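Search this guide
Clear
6 min read
12 shares · 3 comments

Grodcombe Robotics Club
Arm Set-up Guide for Members
Revised 17 Mar 2021

Section 4. Setting up the wrist camera and the marker

Do this section after the arm has been bolted down and homed (Section 3). Two people are needed for steps 6 to 12, one at the arm and one at the laptop. If you are setting up for the Ulura round in August, use the competition marker sheet and not the practice one, as the codes are different.

You will need:
the Skader arm with the wrist camera fitted
the club laptop with Matić installed
the white platform
one printed square marker
the dark backdrop
a steel rule, masking tape and a soft cloth

4.1 Preparing the table

1. Switch the arm off at the wall and wait for the light on the base to go out.

2. Wipe the platform with the cloth. Dried glue from an old marker will tilt the new one, so pick it off with a fingernail. Do not use a blade.

3. Hang the backdrop behind the platform and down the right-hand side. Pull it flat at the corners. A fold is usually harmless, but one that catches the ceiling light can be picked up as an edge.

4. Set the platform down with its long side facing the arm. The near edge should be 311 mm from the centre of the arm base. Tape the two near corners to the table.

Note: The older copy of this guide gives a different distance. It was for the short forearm, which the club no longer uses.

4.2 Fixing the marker

5. Check the marker before you fix it. There must be a complete white border all the way round the black square. If somebody has trimmed the border off, print another at 100 per cent, with "fit to page" turned off. The black square should measure 50 mm along each side.

6. Lay the marker flat on the platform and press from the middle outwards. Keep tape off the border and off the black square.

7. Place the white calibration block to the left of the marker, leaving a clear gap. It may throw a shadow towards the marker. Move the block or the lamp if the shadow reaches the black square.

CAUTION: Keep hands, sleeves and lanyards clear of the platform from step 8 onwards. The arm moves to its viewing position as soon as it is enabled, and it does not slow down for obstacles.

4.3 Checking the camera view

8. Switch the arm on. The person at the arm holds the stop button and keeps hold of it until step 12 is finished.

9. In Matić, open Camera, then Live View. Choose the wrist camera from the list. The laptop's own camera is normally first, so if you see your own face, choose again.

10. Press Enable, then Go to View Position.

11. Use the jog keys to bring the marker into view. It does not have to be centred or square to the camera, but all of the black square must be showing, with white border on every side.
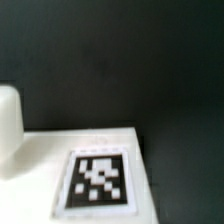
12. Press Detect. A green outline should be drawn round the marker and its ID should come up at the bottom of the window. The practice marker is 143. Leave the arm still and watch the ID for a slow count of ten. If it flickers, go to 4.4 before saving anything.

13. Press Save Pose and type your team name. Use letters only. Spaces stop the file from loading later.

14. Jog the arm away, send it back to View Position and press Detect again. The two position readings should agree to within 2 mm. If they do, carry on to Section 5.

4.4 If the marker is not found

No outline at all: check that the marker type in Settings matches the one printed at the foot of the sheet. Then check that the border is not running out of view at the bottom.

Outline comes and goes: the picture is probably blurred or too bright. Raise the arm a little, wait for it to settle, and turn the desk lamp away. Glossy paper gives more trouble than plain.

Wrong ID: look for a second marker in view, including spare sheets left on the table.

Readings disagree at step 14: press lightly on the platform to see if it rocks. Re-tape it, then repeat from step 10. If they still disagree, home the arm again.

Note: Saved poses are lost when Matić is updated. Copy your team's file to the shared folder at the end of each session.

Previous: Section 3, Bolting down and homing
Next: Section 5, First pick and place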